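# Teaching a kitchen arm, one turn of the wrist at a time

14/11/20
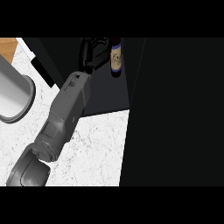 Flavivum has opened its simulated kitchen to people outside the company for the first time, and the first group has spent the week teaching a robot arm to handle bottles by remote control. I went along for a morning and came away wanting a go on it at home.

The project is called Skello. A person sits at a desk with a hand controller, and an arm in a computer-made kitchen copies what their hand does. Twist your wrist and the gripper twists. Squeeze the trigger and the fingers close. Every attempt is saved, and the good ones are used to train the arm to do the job without anyone steering. The group has recorded over 600 attempts so far, nearly all of them with a bottle standing near the sink.

Dindo Tolentino runs the sessions. He used to train crane drivers and he talks to newcomers in much the same way, quietly and with long gaps. His main advice is to slow down before the fingers get near the glass. "People rush the last bit," he told me. "They've done the long reach nicely, they can see the bottle, and they grab at it. The arm learns the grabbing too."

That last point explains a lot of what goes on in the room. If a person wobbles or dithers over the worktop, the wobble ends up in the recording, and a learner fed on wobbles will wobble. So the group sorts its attempts at the end of each day. Usa Rattanakul and Kulap Hemmin watch them back together (at double speed, with biscuits) and mark each one keep, maybe or bin. They don't throw out every mistake, though. A recording where the gripper comes in crooked, backs off and lines itself up again is worth having, as it shows the arm how to get out of trouble.

The bottle is a good thing to practise on. It's tall, it's narrow at the neck, and a clumsy nudge low down will send it over. Come at it from the side and you have to think about where the elbow is going; come from above and the fingers have only the neck to work with. Hemmin prefers the side. Rattanakul is firmly for the neck, and the two of them have been arguing about it since Monday. Both ways are being recorded, so the arm will get to try each.

I had seven tries. The first four were dreadful! Judging depth on a flat screen is much harder than I'd expected, and I closed the gripper on thin air more than once. On the fifth I got hold of the bottle and lifted it clear, and I may have shouted. Tolentino marked it as a maybe. It's still a lovely feeling when the arm goes where you meant it to, and after half an hour I'd stopped thinking about the controller altogether.

Working in a simulated kitchen means a dropped bottle costs nothing and the whole worktop can be put back with one key. It also means the starting positions can be changed a little every time, so that the arm doesn't simply learn one path by heart. Manee Chaiyaporn, who wrote that part of the software, says the next batch will move the bottle about more and vary the lighting as well. She would also like a wider mix of people at the controls, left-handers especially. Only two have signed up.

A real arm comes later. Stendska is lending the group a workshop bench from April, and the plan is to run the trained arm there on real bottles, filled with water to begin with. Ratree Sangkhawat, who is setting up the bench, expects a few wet floors. Friction is the thing she's watching for: glass in a simulation grips as well as you tell it to, and glass on a bench has its own ideas.

Sessions carry on through the month and beginners are welcome. You get a short practice on an empty worktop first, then go straight on to the bottle. Booking is at the Flavivum front desk, and gamers should know that the up and down controls can be swapped if you ask.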